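Minutes of the software meeting, Gunthorpe manipulation stack
Evbridge office, May 2021

Circulated to the software group, the hardware group, and whoever at Mondal reads these. Corrections to the chair before the next meeting. Corrections about tone will be noted and not acted on.

1. Previous minutes

Approved, with one change. Item 4 said that the planner "now respects joint limits." The planner lead asked that this read "now respects joint limits when told what they are." Changed.

2. Matters arising

The replay tool still opens on the wrong day's recordings when the clock on the logging machine has drifted. The tooling lead has a fix in a branch. The branch is from December. It was suggested that the branch be merged before it is old enough to have opinions. Action carried over.

The request for a second logging machine has gone to purchasing, who asked what a logging machine is. The chair has replied with a paragraph and a price.

3. Perception: translucent containers

Most of the meeting went here, as predicted by everyone who had read the agenda.

The perception lead reported on the width estimator, the part of Skisik that looks at the wrist view and tells the controller how far apart the fingers need to be. On opaque objects it behaves. On anything frosted or see-through it tends to find the table behind the object and report, with high confidence, that the object is narrower than it is. In the worst logs it reports no object at all while the fingers are already closing on one.

The cause is agreed. The segmentation model was trained mostly on boxes and cans, and a pale container on a white table gives it very little edge to work with. The fingertips themselves are the strongest edges in view, so the model hangs on to those. One attendee said the estimator has in effect learned to measure the gripper. The perception lead said this was unkind and also correct.

The group looked through recordings from the hand-held gripper. Discussion kept coming back to the lid, which shows up better than the walls do.

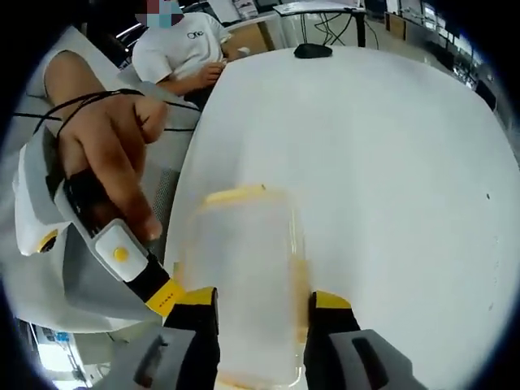 Item 3. Wrist view from the hand-held gripper, translucent container between the fingers. The rim across the top is pale yellow.

Two approaches were put forward.

The first is to keep the current model and add a rim detector as a second opinion. When the two disagree by more than a set margin, the controller slows down and trusts the wider answer. The controls lead likes this because it can be switched off. The perception lead dislikes it for the same reason, and pointed out that plenty of containers have no lid, and that a rule about lids will be discovered by a future colleague who will want to know who wrote it.

The second is to relabel the hand-held recordings by outer contour, walls included, and retrain. There are 3565 clips in the current set. Labeling is slow on translucent objects, as two people will draw the wall in two places and defend both. The tooling lead offered to add a mode that carries a contour forward from one image to the next so that the labeler only has to correct it. There was a pause while the group remembered the last tool that carried things forward. The tooling lead said that this one would have an undo button.

After a long exchange, of which the minutes will record only that it was long, it was agreed to do both. The rim detector goes in first, behind a flag, off by default. Relabeling starts with translucent clips only. Retraining waits for the labels.

It was asked whether the team could simply use colored containers. The chair noted that Mondal's customers have already bought their containers.

Action: perception lead to write the labeling guide, one page, including a ruling on where a frosted wall ends.
Action: tooling lead to build contour carrying, with undo.
Action: controls lead to put the disagreement margin in the config file and not in the code.

4. Masking of the fingers

Related to the above but given its own item so that it would get an owner.

The current mask hides the fingers with a fixed shape, drawn once by hand. It fits well when the fingers are fully open, which is the one position in which no object is being held. As they close, the mask stays where it is and the yellow pads wander into the part of the view that the model is supposed to treat as world.

The proposal is to drive the mask from the measured finger opening. The opening is already logged. It is logged at a different rate from the video, and on a different clock, which led to a reprise of item 2. The controls lead said interpolation is fine provided that somebody checks the delay first. The perception lead has measured the delay on 5 recordings and got the same value on all but one. The odd one out will be looked at before anyone calls it an outlier.

There was a short argument about whether the pads should be masked at all. They are bright, they are always in the same relation to the fingers, and a model could use them as a ruler. Against this, the pads on the hand-held unit and the pads on the arm wear differently, and the hardware group has been known to change pad color without a ticket. The hardware representative asked that the minutes show this happened once. It is so shown.

Agreed: mask the pads for now. Keep an unmasked copy of the data.

Action: perception lead to put the moving mask on a branch and post a before and after on the worst clips.

5. Planner

The planner lead reported that approach paths are shorter since the last release, and that the arm no longer takes the scenic route over the top of the shelf. The collision checker had been treating the shelf as a solid block up to the ceiling. It now treats the shelf as a shelf.

Planning time on the Evbridge test cell has not improved. Profiling shows most of it going on loading the same mesh again for every query. The planner lead described the fix as embarrassing and short. It will be reviewed like any other change, embarrassing or otherwise.

One open problem. When the width estimate changes midway through an approach, the planner throws away the whole path and begins again from where the arm is. With a jumpy estimate on a translucent object, the arm sets off, thinks better of it, and sets off again. A visitor described this as lifelike. The group would prefer it to stop.

Options are to hold the estimate fixed after a certain point in the approach, or to let the planner adjust only the last part of the path. The second is better and the first can be done by next week. The first will be done by next week. The planner lead asked for a ticket to be opened for the second at the same time, so that the first does not become permanent, and named two earlier cases in which it did.

Action: planner lead, both tickets, linked.

6. Controls and grip force

The force limit on closing is still a single number for every object. Thin-walled containers bend before the limit is reached, the measured opening goes on shrinking, and the controller reads this as the object not having been reached yet. So it squeezes. It goes on squeezing until the limit, and then reports a good grasp on what is by then a different shape.

The controls lead wants to watch the slope of force against opening and call contact at the first change. This works on the bench. It has been tried on 9 objects, all of them from the controls lead's own kitchen, and the group asked for a less personal test set. Thresholds are to be logged with each grasp so that bad ones can be found afterward.

It was also agreed that "good grasp" in the status message be changed to "force limit reached," which is all the message has ever known.

Action: controls lead to draw up the test set with hardware.
Action: tooling lead to rename the status message and find out what breaks.

7. Software releases and tooling

The Skisik build passes on all machines except the one used for demos. The demo machine has a library version that no one will admit to installing. It will be wiped and set up again from the script. The script has not been run from start to finish in some time and will be tested by this process, whether it likes it or not.

The viewer now shows the estimator's confidence as a number beside the width. The perception lead asked for it to be hidden by default, on the grounds that people believe it. Refused; people should see how sure it is when it is wrong. A compromise was reached in which the number is shown in gray.

Log folders will be named by session and unit. Folders called "test," "test2" and "final test" will be archived at the end of the month. Owners have been warned.

8. Any other business

Mondal would like a date for the translucent container release. The chair will give them the order of work in place of a date and expects to be asked again for a date.

The hardware representative asked that the hand-held unit be returned to its charger after use. There was general agreement and no eye contact.

A request to shorten these meetings was received and discussed at length.

9. Next meeting

Same room, after the labeling guide has gone out. If the guide has not gone out, same room anyway. Items 3 and 4 will be taken first, and the perception lead has asked for a screen that does not turn everything pale, having spent enough of the month looking for white things on white tables.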